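Small repairs should stay on the high street
By Domenica Stöckli

When the heel counter at Gruber closed in September, people in our town were told they could still get their shoes mended. They only had to post them to a depot, pay in advance and wait 12 days.

I have nothing against the post. My objection is that a mended shoe is a cheap thing, and it stops being cheap once you add a box, a label and a trip to the parcel shop. Most people will look at the price and buy a new pair.

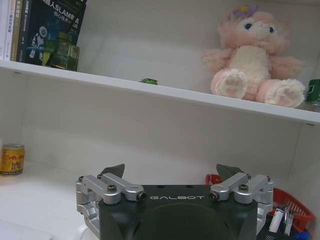
2 min read

The council says it can't tell landlords whom to let to. That's true, but it does set the rates on its own units in the market hall, and it has left two of them shut for a year. Let one to a cobbler and one to someone who can take up a hem. Charge them half for the first 10 months and see who comes.

I would pay for that out of the budget for planters. A grant of £2,000 would cover a bench, a sewing machine and a decent sign.

Some readers will say there is no demand. There was a queue at Gruber most mornings before work, and I stood in it often enough. Those people still have shoes, and the heels still wear down.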